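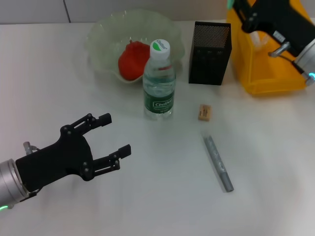 Subject: Re: [cell-users] Wrist camera fault and unplanned stop, Cevemine bench

Dear members,

Further to the report quoted below, the following is the position of the Gündoğdu laboratory as of this afternoon.

The stop was raised by the supervisor program after 30 consecutive wrist frames failed the sharpness check. The arm was travelling at the time and had no valid estimate of its distance from the nearest surface. No contact was recorded and no one was inside the marked area.

The log also shows that the check had been failing intermittently since frame 2,024, with the warning suppressed by a setting left over from the February commissioning. That setting should not have been carried into regular use. It has been removed from the Naka controller and from the spare. 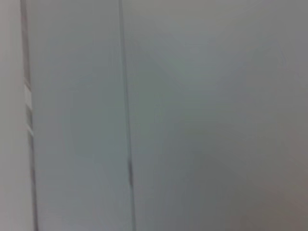 Wrist view: pale panels and the seam between them, all soft.

Frames of this quality are not to be used for positioning. The head view may be used to confirm what is on the table, but it is not a substitute for the wrist view during an approach.

Until further notice, both arms are limited to 200 mm/s, and an operator must remain within reach of the stop button - this applies to short tests as well. Lens mounts are to be checked before each session and the result entered in the bench log. The cause of the blur has not been established. A loose mount and a focus fault are both being examined.

Groups running the Cletetti release at other sites are asked to check whether the same warning is suppressed on their equipment and to reply to the list.

Regards,
Nurhan Ağca
Equipment Safety, Gündoğdu laboratory

> The bench stopped at 2:40 p.m. during the tabletop
> sorting program. The display gave only "vision
> invalid". I have left the power on and the program
> halted. Could someone advise whether it may be
> restarted, or whether the logs need to be copied
> first?
>
> Cevemine bench operator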